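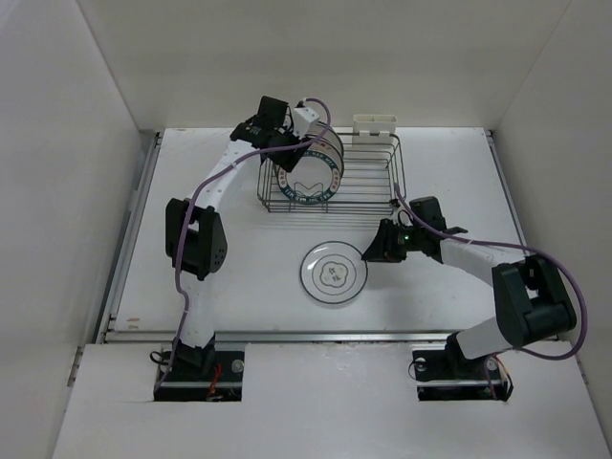
Jyoti Dixit wrote:

> Does anyone have the January rain totals for the upper gauge at
> Koson? Mine stop halfway through the month. Also I don't buy the
> reading of 5 inches in one night, the creek barely moved. Could
> it be snow sliding off the shed roof into the funnel?

Jyoti, yes have them, will send tonight. Short version below, am between things.

Upper gauge is at 4,000 feet so most of what it caught was snow, melted down and measured in the morning. That night was a real storm though. Wind swung southwest before midnight, temp went up fast, turned to rain by 3 a.m. or so going by the log. Snowpack soaked up a lot of it, which would explain your creek.

Shed roof is possible. Wind was the right direction for it. But Nigam station down the valley had a big number too, not as big, and theres no roof anywhere near that one. I'd keep the reading and flag it.

Your missing half: the logger filled up at 668 lines and quit. Known problem with the old ones. Paper sheets are fine, I typed them in last week, havent checked teh last page yet so go easy on it.

Does anybody on the list have pressure readings from Trundero for the same night? Even just the low point and the time. Would help pin down when the front went thru.

More later

Zainab Anozie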